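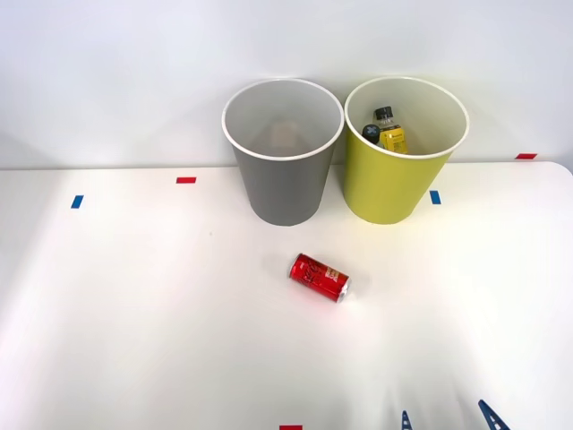 Sorting task, two-bin layout, red can on the table.

Home | Docs | Data | Club

# jekasent-sort

Data and scripts from the Dallcombe student robotics club, sorting project. One arm, one fixed camera, two round waste bins (gray and yellow-green), one object on the table per episode.

## Contents

- `episodes/`: 991 teleoperated episodes, one folder each
- `splits/`: `train.txt`, `test.txt` (91 episodes held out)
- `tools/`: replay and export scripts

Each folder holds the camera video, joint positions, gripper opening and a one-line instruction in `task.txt`. Instructions are typed by the operator and are not normalized. Expect spelling errors.

## Table setup

Red and blue tape strips on the table stay down between sessions. Do not peel or move them. Bins go side by side near the wall, gray on the left. Items already in a bin at the start of an episode are left there, so the bins are not always empty in the first image.

## Known issues

- December episodes were logged with the gripper value inverted. `tools/fix_grip.py` corrects this in place; run it once only.
- Replay stops after 2000 steps. Nearly all episodes are shorter.
- Export to the Egger format drops `task.txt`.

## Use

 python tools/replay.py episodes/0412

Club members may use the data for the Bikdale entry. Ask before sharing it outside the club.

Maintainer: Prakash Bhat
Last updated: Monday, March 30, 2020

Related
- jekasent-arm: driver and calibration
- jekasent-stack: block stacking episodes
- Bikdale entry notes

Contact | © Dallcombe Robotics Club | Back to top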